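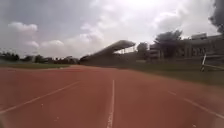

Hi Mareike,

Progress report for the Discombe track fund, as promised before the end of January. It's been a busy stretch and I'm pretty happy with where we've got to!

First up, the surface. Levente Dobos walked the whole thing with me early one morning and we marked up the worn bits on a plan. The rubber is still sound in his opinion, but it's patchy where the lighter areas are showing through, and he'd like to do spot repairs before anyone gets out a paint tin. He's quoted for 16 patches (the two big ones are on the back straight) and I've said yes, because it comes in under the line you gave us.

The lane lines are next. Some have held up well and others are fading to the point where the little kids wander across them without noticing, bless them. We'll repaint the lot in white – same widths as now, no fancy colours. Wissam Saliba is organising the paint and reckons it's a four-day job if the rain stays away.

Numbers at Tuesday-style twilight sessions are up too, from 33 to 54 runners, mostly thanks to Nabila Nasution and her flyers at the school.

Spending so far is the survey and the deposit on the repairs, receipts attached. I haven't touched the grass money. I'd love to put some of it towards the slope beside the track, where parents like to sit, but that's your call – could you let me know before we book the mowing contractor?

Cheers,
Ilse Albers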